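Print this thread | E-mail this thread

Capucine Charpentier
2023-04-21

1/ Notes on a gripper fault on the two-arm cell at Tasley. Long thread. It affects anyone who powers a gripper through a plug at the wrist and runs a start-up routine on it.

2/ The task is dull. The left arm grips a lidded coffee cup, the right arm handles a thin stick. The run is repeated with small changes in starting position, and each cycle is logged in Womari.

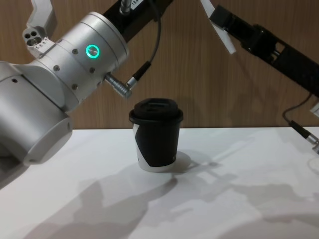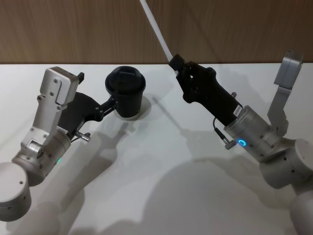 3/ The symptom: the left gripper opened fully while holding the cup, closed fully, then opened again and waited. The arm carried on with its path. No alarm from the arm controller, no stop, nothing on the operator screen.

4/ It did this 4 times in 397 cycles. That is a bad rate for finding a fault and a worse one for living with it. You can watch for an hour and see nothing.

5/ First theory was software. Mebrat Asfaw had changed the grip command the week before, so the change got the blame. We put the old version back and the fault came with it on the second morning. Apologies were made.

6/ Second theory was grip force. We had it set to 35 per cent to avoid crushing the cup, and Aiguo Xia thought a slip might be read as a lost object and trigger a re-grip. Reasonable, but there is no re-grip in our code. He read all of it to make sure.

7/ What gave it away was the movement itself. Open, close, open, at one fixed speed. We never send that speed. It is the gripper's own start-up routine, which runs when it gets power and has to find its end stops.

8/ So the gripper was restarting. Restarting means it lost power. The arm controller reported tool voltage as fine throughout, because it measures at its own output, on the wrong side of the plug.

9/ We put a logger on the supply line at the gripper end. Two days of nothing, then a dip lasting 170 milliseconds, followed by the open-close-open sequence. Same wrist rotation as the earlier events, when we went back and checked the joint records.

10/ The cause was the cable between wrist and gripper. It had been fitted with too little slack. At one end of the wrist's travel it pulled sideways on the plug. One contact had worn enough to break under that load, though not every time.

11/ Every static test passed. Meter on the contacts, arm parked: good. Meter on the contacts, wiggled by hand: also good. It only failed with the wrist turned well round and the arm moving. If you have an intermittent fault on a robot, test it in the position where it fails.

12/ Now the part that made me write this down. The third event happened in manual mode. Hatice Gökçe was resetting the cup with her fingers near the jaws. The gripper closed without a command. She had moved her hand out a moment earlier. No injury.

13/ The arm was stationary and in a protective stop at the time. It did exactly what it should. The gripper is not part of that stop. It draws power all the while, and when the power came back it did what it always does after a restart.

14/ Our risk assessment covered "gripper closes on command" and "gripper loses power". It did not cover "gripper loses power and gets it back". I wrote that assessment. The gap is mine.

15/ I reported it to Gollgate as a near miss the same afternoon. Huguette Masson closed the cell and had it locked off at the main switch until we had a cause. Some grumbling about lost time. She was right.

16/ Changes made so far:
- new cable, longer, clamped so that the bend is taken before the plug
- wrist travel limited in software, short of the position that caused the pull
- start-up routine no longer runs by itself; the gripper waits for an enable signal

17/ Also:
- gripper supply now goes through the safety relay, so a stop removes power from the jaws
- any gripper restart during a cycle stops both arms and puts a message on the screen
- cup and stick are reset only with the cell stopped and the key out

18/ A caution on cutting gripper power at a stop. Some grippers hold their grip without power and some let go. Ours holds. If yours lets go and the part is heavy or sharp, you have swapped one hazard for another. Check before you rewire.

19/ A caution on the longer cable too. Too much slack and it catches on the bracket. We ran the wrist slowly through its whole range, both directions, with one person watching the loop and another on the stop button. Took most of a morning.

20/ The right arm had the same cable, same length, same clamp position. No fault recorded on it. We changed it anyway. Its contacts showed early wear on one side when Aiguo had the plug apart on the bench.

21/ Still open: why Womari did not show the restart. The gripper does send a "ready" flag that drops for a moment, but we sampled it too slowly to catch it. Mebrat is moving it to a latched input. Until that is in, I do not trust the older logs to say how often this happened before we noticed.

22/ Also open: the Jafarzadeh cell next door uses the same cable drawing. It is stopped pending a check of the plugs. I have asked for the drawing to be withdrawn.

23/ Several people have asked for the supply trace. I will post it once the time stamps have been matched to the arm log. The two clocks drift and at present the dip appears to come after the gripper moves.

Contact | Copyright notice | Back to top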